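Clerine folks have been busy (and cheerful about it!) up at the Baird Street rooms, where Randa Rawashdeh and her crew are showing a robot how to tidy a living room, one hand-held demonstration at a time. They've recorded 238 so far and hope to reach 800 by March.

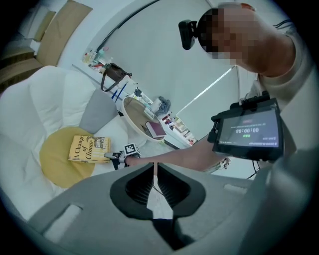 Does a person need to know programming to help with the teaching?

Anyone who can pick up a book with the hand-held gripper can do it, and new helpers get a morning of practice with Rachid Bennani first.

Books and cushions come first this season, bless them, and dishes will follow once the kitchen corner is finished.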